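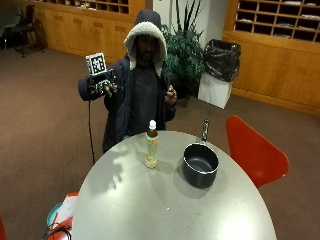

A Wednesday at the Adamczyk paper mill

I'd been meaning to get out to Fevby for ages, and on January 16, 2019 I finally did it. The Adamczyk mill opens its doors twice a winter, and if you like stationery even half as much as I do, you should put your name down for the February one right now (go on, I'll wait).

The drive took longer than I planned. The road past Prillton was down to one lane, so I pulled in with two minutes to spare and had to jog across the parking lot with my scarf flying. The group was small, and our guide was Joar Holmgren, who has worked the mill floor for most of his adult life and talks fast!

We started in the pulp room. It smells like wet cardboard and, weirdly, a little like bread. The mill still uses cotton scraps for its better papers, and Joar let us squeeze a handful of the soaked stuff before it goes into the beater. It feels like cold oatmeal. My sleeve was damp for the rest of the morning.

Then the machine hall – so loud! You get foam earplugs at the door, and all the explaining happens before you go in, so listen up or you'll spend the whole time pointing at things and shrugging. The main paper machine is 112 feet long, and you walk down one side of it and back up the other. The wet end was my favorite. The sheet comes off the wire looking like it couldn't hold together for a second, and a few steps later it's paper. I stood there until I got waved along.

Upstairs is the finishing room, where they cut, sort and pack. It's quiet and warm and I could have moved in. The women on the sorting tables fan through a stack with one thumb and pull out the bad sheets without slowing down. I tried it with a pile of rejects and dropped most of them.

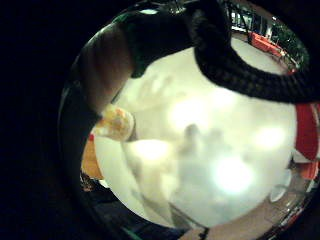 The shop and the practical stuff

Yes, there's a shop, and yes, I overdid it. The line to look for is called Tidus, a heavy cream paper with a bit of tooth to it. I've been writing with a fountain pen on it all week and there's hardly any feathering. I bought three pads, plus a bag of offcuts that they sell by weight. The offcuts are the real bargain, though the good colors go early.

The tour runs roughly 143 minutes if your group asks as many questions as ours did. Wear flat shoes, because the stairs are steel grating. Coffee comes with the ticket but lunch doesn't, and the bakery across the road closes at one. I got there at ten past and ate a granola bar in the car.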